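Ticket: Texture pack loads at reduced resolution after viewer update
20/07/2022
By Sowmya Shenoy

Reported by the Drurneck office. Since moving to Stendier 4, wood and tile materials in the Ketico library open blurred and stay blurred. Metals and plain colours are unaffected. Restarting the viewer makes no difference.

Checked the cache folder first. It was capped at 900 MB, the old default, and the library index alone takes up most of that. Raised the cap and reopened the file. Two tile materials came up sharp, the wood did not.

Log shows the loader giving up after 45 seconds and falling back to the preview copy. No error is passed to the user. Path in the log still points to the Sawatzky server, which was retired in October. The redirect works but is slow.

Steps taken:
Changed the library path in the settings file to the new server.
Cleared the cache and rebuilt the index.
Set the loader timeout to 70 seconds.
Reopened the test file with the preview copies moved out of the folder.

Wood grain now loads at full size on my machine.

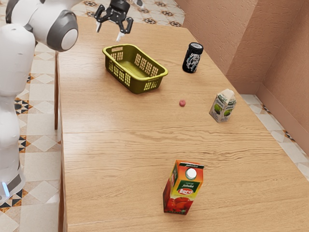
Render: Hrvoje Softić / Ketico material library

Grain on the tabletop is fine and straight towards the far end, dense and wavy across the middle. The straight part can pass for a low-resolution copy at small window sizes.

Still open: the settings file is overwritten if the viewer is repaired from the installer. Hrvoje to supply a corrected installer. Ticket stays with me until Drurneck confirm.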